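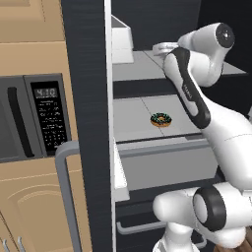 Rendered kitchen: fridge door open, doughnut on the lower shelf.

To: Kedmont Household Power list
Subject: Re: fridge habits and the $151

On Mon 21 April a list member wrote:

> Hi all, I've been reading the booklet that comes with the new
> Pluvitz fridges and thought I'd pass on the main points before
> winter. According to them a family can save up to $151 a year
> just by changing how they use the fridge. Keep the door shut,
> know what you want before you open it, keep it three quarters
> full, don't put warm food in, pull it out and vacuum the coils.
> They also say to keep the things you eat most at the front so
> the door isn't open as long. We have started doing this at our
> place and the motor already seems to be running less. I reckon
> we should put the list in the May newsletter as it costs nothing
> and everyone can do it. Is anyone against?

I'm not against it exactly, but I'd want to see where that number comes from before it goes out under our heading.

Start with the label. The model in the booklet is rated at 248 kWh a year. I don't know what everyone on this list is paying, so get out your last bill and multiply your own rate by 248. At my rate the whole year's running cost of that fridge comes to well under the $151 they say you can save. So either they're talking about some other fridge, or the saving is measured against a household that does everything wrong all day long, or someone in the sales office rounded up until it looked good on the cover. I read the booklet twice and there's no footnote. "Up to" is doing a lot of work.

> Keep the door shut, know what you want before you open it

Fine as manners. We all had a parent who yelled this down the hall. But what gets out when you open the door is mostly air, and a fridge full of cold air doesn't hold much cold. The milk, the jars, the shelves and the lining hold far more, and they barely warm up while you look for the mustard. I'd believe it adds something, more so on a sticky day when damp air gets in and has to be dealt with. I don't believe it adds up to a decent slice of a power bill, unless your kids hold meetings in front of it.

> keep it three quarters full

This one turns up everywhere, and I have yet to see anyone put a meter on it properly. The idea is that full shelves leave less air to swap. All right, but you had to cool the food down in the first place, and buying groceries you don't need so the fridge will run better is a strange way to save money. I've also seen people told to fill the gaps with bottles of water. Those have to be cooled as well. Once they're cold they just sit there, and they won't do much harm, but I wouldn't tell pensioners to go lugging bottles around the kitchen on the strength of it. If yours is down to one doughnut by the end of the week, leave it be and go shopping when you normally would.

> don't put warm food in

I'd be careful about printing this at all. Yes, a pot of hot soup makes the motor work. It's also the sort of tip that ends with chicken sitting on the bench overnight because somebody read that it was good for the bill. If we say anything, we should say let it stop steaming, split it into shallow tubs and get it in the fridge. The cost of cooling a tub of soup is pennies and I'd rather waste them.

> pull it out and vacuum the coils

Lots of newer fridges don't have coils you can get at. They're behind the panel. If yours has the black grille on the back and it's furry with dust, then by all means clean it, with the plug out. I did our old one and felt very pleased with myself, and the meter showed no change that I could pick from the ordinary ups and downs.

> the motor already seems to be running less

Does it? The weather cooled off in the same week. Our kitchen dropped by several degrees and I'd expect any fridge in town to be running less, whoever is standing in front of it. I'm not saying you're wrong, only that you can't tell by listening.

What I'd sooner see in the newsletter is an offer to lend out the plug-in meters. We own 2 of the Kaimal ones, and as far as I know they're still in the drawer at the hall. Put one on for a week, change nothing, write the number down. Then do whatever the booklet says for another week and write that down too. Note how hot the kitchen was each day or the whole thing is worthless. Some 2 weeks of bother per house, and then we'd have figures of our own from Kedmont kitchens. If they show a big saving I'll happily eat my words and write the article myself.

There are a few things I would print now. Check the seal by shutting a strip of paper in the door; if it slides out with no grip, the seal is tired. Check the temperature with a cheap thermometer in a glass of water, as the dial tells you very little (ours is numbered one to seven and the manual doesn't say which end is cold). And have a think about the second fridge in the garage, which I suspect costs more than all of these bad habits put together. The booklet doesn't mention second fridges. Pluvitz sells them.

On that subject, Jakeck Appliances had the same booklet stacked at the till when I was in for a vacuum belt, and the saving was on the poster in the window too, without the "up to". I asked the fellow at the counter what it was compared with and he said "an older one", which isn't what the booklet says either.

So for May: yes to the seal, the thermometer and the meter loan, no to the dollar figure. If anyone has the test report behind it, please send it to the list, and send the report itself, as I've already got the brochure.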